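Search this site Search Go

4.2 Memorial notices and the reporting of suspect deaths

We coded 100 news items on the deaths of people who were under suspicion when they died. Of these, 40 mentioned a funeral or memorial, and six named the relative who had sent the invitations. Most items gave the service a single line and then went back to the criminal case. Prelten, the largest outlet in the sample, ran the invitation text in full more often than the others - usually with the address removed.

Figure 3. Corn cobs in a basket, with a mug tree.

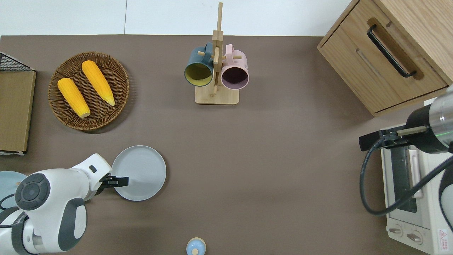
Mared Bowen objected that counting mentions hides the harm done to the family of the victim, who often learn of the service from the same item as everyone else. Bowen would code the order in which the two families appear. We added that variable for the Stulia items only, as the other archives do not keep the original layout.

In the Stulia items the suspect's family came first when a service was the news, and the victim's family came first in all other cases. Headlines did not follow this pattern. Items posted on a Saturday were shorter and rarely quoted police.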